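About Zundico

Zundico writes the software that sits between a robot and the job somebody wants it to do. We don't build arms and we don't sell them. What we make is the part that decides where an arm should go next, works out how to get it there without bumping into the furniture, and then keeps a tidy record of what happened so that a person can look at it later and make sense of it.

We started in Zeledcombe, in two rooms over a bicycle shop, when Nuno Veloso and Suqin Peng got tired of rewriting the same motion planning code for every new customer. Nuno had spent years on controllers, and Suqin came from the perception side, where the question is always what the robot thinks it is looking at. They had met on a warehouse job that neither of them remembers fondly, and they kept up a long argument by email about whose half of the problem was harder. That argument is still going, by the way, and anyone who joins us is expected to pick a side by the end of their first month. There are 15 of us now, and we have moved across the street to a place with better heating – the bicycle shop still gets most of our lunch-hour business.

What we make

Our main product is Menis, a planner for robots with two arms. Planning for one arm is a well-worn subject with plenty of good books on it. Planning for two is a different sort of day, because each arm is an obstacle for the other, and both of them are attached to the same body, which has its own ideas about where it can stand. Menis takes in the shape of the room, the reach of both arms and whatever the task is, and hands back a path for everything together. It also tells you why it turned down the paths it didn't choose, and customers tell us this is the bit they open first on a bad morning.

Alongside it we have Li, a smaller tool that began as something Suqin wrote for herself over a rainy spring. Li compares what the perception software reported with what was really in the simulated room, object by object, and sorts the disagreements so the worst ones come to the top. It is plain to look at and we are all very fond of it.

How we work

Nearly everything we write runs in simulation first. We keep a library of 400 rooms – kitchens, workshops, hallways, offices with too many chairs in them – and every change to Menis has to make its way through them overnight before it gets merged. We like our rooms to have some life in them, with paintings on the walls and things left out on the counters, as people's real rooms do. A planner that has only ever seen bare boxes gets a nasty surprise the first time it meets a table with curved legs. 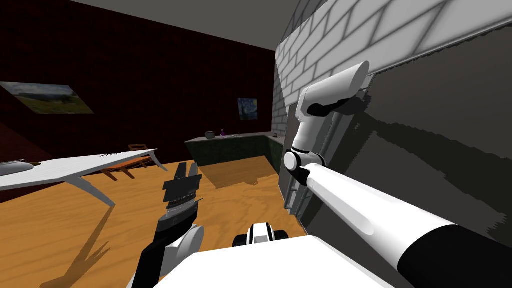 Both arms out in one of our simulated kitchens, with the white table to the left and the counter along the far wall.

The kitchens get more use than any other kind of room, and we think that's fair. They have narrow corners, surfaces at different heights, and small objects that are easy to lose against a wall. When Nuno interviews people for the planning team, he likes to pull up a kitchen and ask them where they would send the elbow. There isn't a right answer to this. He just enjoys the conversation, and so, mostly, do the candidates.

Large flat things are the other subject we keep coming back to. A big panel close to the body takes away a great deal of the space an arm would like to swing through, and it can hide a good part of the room from a camera as well, so the planning people and the perception people end up at the same desk whether they meant to or not. We have 179 test cases involving panels, doors and screens. The list grows whenever a customer sends us something awkward, and we do encourage you to send us something awkward. 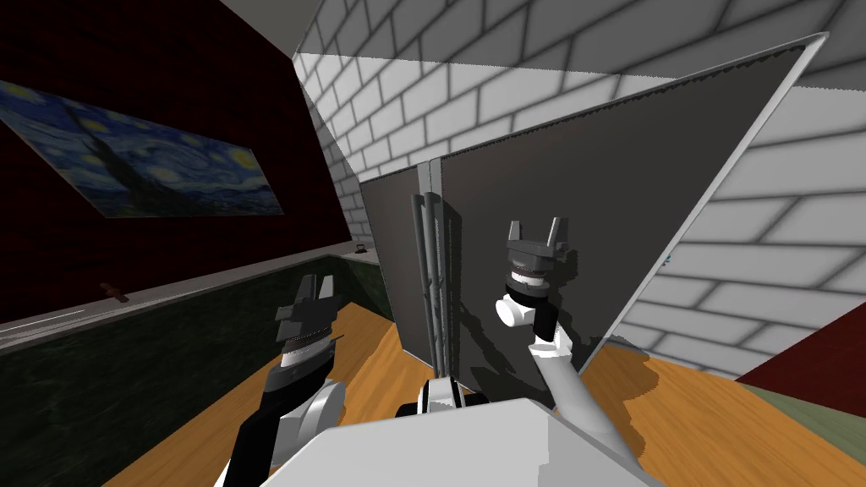 Who we work with

Our customers are mostly small robotics teams and university labs who have good hardware and not enough hours. Some of them take Menis and run with it on their own, and we hear from them once a year when the license comes up. Others like to have us on a call every week, and that suits us too. We answer our own support mail, so if you write in about a joint limit, the reply will come from somebody who has worked on the joint limit code and probably has feelings about it.

Labs and schools can use Li free of charge, and we hope they always will.

Come and say hello

If you are passing through Zeledcombe, please do stop by. The kettle is usually on by 10 a.m., and there is nearly always a test run up on the big screen that one of us would love to talk you through. We take on two interns each summer, and applications open in March. Write to Suqin about perception or Nuno about planning, and if you can't decide between them, write to both and tell us which half you think is harder.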